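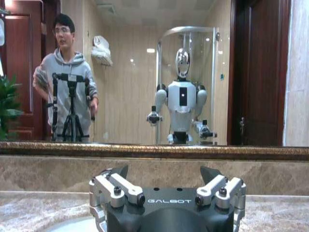 Notes for slide 1. Condensation on interior glass starts when the surface temperature drops below the dew point of the room air. At 70 F and 50 percent relative humidity the dew point is close to 51 F. Say both numbers slowly, people write them down. A large wall mirror over a marble countertop, as on the slide, is a typical location for the surface sensor. Sensor goes at the lower corner, air probe at head height.

Slide 2. Survey scope. 46 bathrooms, two buildings, Provdale and Juvside. Loggers read once a minute. Provdale has one central exhaust riser. Juvside has individual fans with timers. Mention that Nasrin Karimi did the logger calibration and can take questions on drift.

Slide 3. Results. 959 shower events after filtering. Median clearing time at Juvside was 13 minutes with the door closed. Provdale was longer on the top floors, where the riser flow is weakest. Pause on the chart. The y axis is minutes, the x axis is measured exhaust flow, not rated flow.

Slide 4. Rated versus measured. Long flex duct and crushed elbows account for most of the gap. Skip the duct table if we are past 2:30.

Slide 5. Door undercut. Exhaust air has to be replaced from somewhere. Carpet in the hallway reduced the gap at several Provdale units. Refer to the Najafi worksheet in the handout for the area calculation.

Slide 6. Open items. Heated mirror pads were not tested. The Mitano timer settings get a second round in July. Leave the contact slide up during questions.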